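4. What people wear when no one has told them what to wear

I came to this part of the study sideways. The plan was to ask people in Rorkham and Plorkley about their work clothes, meaning uniforms, aprons, the fleece with the company name on it. Then I'd sit down at a kitchen table, get my list of questions out, and the person would want to talk about a T-shirt. Always the T-shirt! After the first few visits I gave up fighting it and added a page to the interview guide.

So this section is about printed T-shirts, and mostly about the ones people didn't pick out for themselves. I did 30 interviews, all in people's homes or on their lunch breaks, and I let everyone define "printed" however they liked. (One woman counted a plain shirt with a bleach stain shaped like a duck. I kept her in.)

4.1 Where the shirts come from

I had expected shopping to come up more. It did come up, but people got bored talking about it, and so did I. What they warmed to was the hand-me-down, the giveaway, the shirt left behind by a roommate. A man in Corrigan had a drawer he called "the museum" and it was nearly all shirts from events he hadn't gone to. His sister ran races and he got the extras.

This fits with what I said in Section 2 about clothes as leftovers of other people's plans. I'd push it a little further now. A shirt you bought can be a mistake, and you feel bad about it. A shirt that just showed up can't really be a mistake, so you're free to wear it to death. Several people told me their softest, oldest, most-worn shirt had a message on it they had no feelings about whatsoever.

4.2 Reading the front

I started out asking "What does your shirt say?" and that turned out to be a bad question. People looked down, pulled the hem out, and read it to me as if for the first time. Two of them got it wrong. From the wearer's side the print is upside down, it bends over the stomach, and half of it disappears when you reach for something. I'd read a stack of work on slogans and group identity before I started, and nearly all of it takes the view of the person standing across the room. The wearer hardly gets that view at all, except in a mirror, where it's backward.

I now think this matters quite a lot. If you mostly meet your own shirt from above, then color and feel are going to count for more than wording, and that's how people talked. They said "the yellow one" or "my scratchy one." The words were for other people, and other people could have them.

Figure 4 gives the wearer's angle on one of these shirts, with the script upside down across the chest.
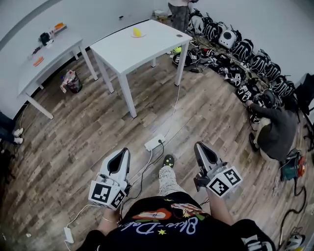
Figure 4. Printed T-shirt from above, worn with patterned trousers and black shoes.

4.3 Wearing it to work anyway

The Rikano warehouse in Plorkley dropped its polo shirt rule in June, which was lucky timing for me. I had talked to people there before the change and I went back after. I figured there would be an explosion of slogans. There wasn't. Most people wore something dark with a bit of color on the front, and when I asked why, they said it was on top of the pile.

I don't want to make too much of the top of the pile, but I do want to make something of it. Laundry order decides a great deal of what the rest of us go around interpreting. The next section takes up washing, folding, and the chair in the bedroom where half-clean things live.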